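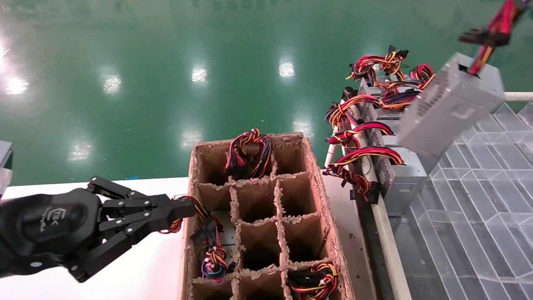
Cable bundles that learn to behave

2025-07-21

Anyone who has ever opened a drawer full of old chargers will feel some sympathy for the robots at Brendov, where a small research group has spent the better part of a year on a job most of us would rather hand to somebody else: picking up computer power supplies, gathering the wires that come sprouting out of them, and putting everything into the divided cardboard boxes that the electronics trade has been using forever.

The group, led by Gudrun Gerlach, has now published its method, which goes by the name Praturex, and the results are encouraging enough that we were very glad to be invited over for a look (and for a generous lunch, thank you, Bontu!).

A power supply is an easy thing for a robot to hold. It is a metal box with flat sides, and it stays the shape it is. The wires are another story altogether. They flop, they spring back, they hook themselves over the edge of the carton, and they look different every single time. Earlier systems tried to work out the full shape of the bundle before moving, and by the time they had finished thinking, the bundle had usually slid somewhere else.

Praturex takes a more relaxed view. The robot looks only for a spot where several wires run close together, pinches there, lifts a little, and watches how the rest hangs. If the hanging part looks as though it will fit inside one cell of the box, down it goes. If it spreads too wide, the robot sets it down and tries another spot. "We stopped asking it to understand the whole tangle," Gerlach told us. "My grandmother never understood a whole ball of wool either, and she knitted all of us sweaters."

In the tests described in the paper, the team ran 368 placements and counted one as good only when no wire was left hanging over a divider. Of those, 300 were good on the first try. Most of the others were put right on a second pinch, though in 6 cases a person had to step in, usually where two bundles had knotted together. Seung-woo Jeon, who wrote much of the software, is especially fond of those six and showed us his notes on every one of them.

The training material came from people guiding the arms by hand, and it took five operators to gather it. Bontu Tamiru, who looked after that side of the work, says the operators' habits differed so much at first that she could tell who had been at the controls just by how the wires were held — and that this variety seems to have helped the robot cope with bundles it had not met before.
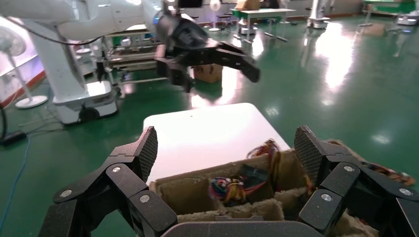 The compartment box and its wires at Brendov, with a second gripper in the background.

There is still plenty to do. The robot is slower than a practiced packer, and torn or sagging cardboard continues to give it trouble. Kedir Alemneh is now working on a version that plans for both hands together, so that one can hold a cell open while the other lowers the wires in. The group hopes to show it in December.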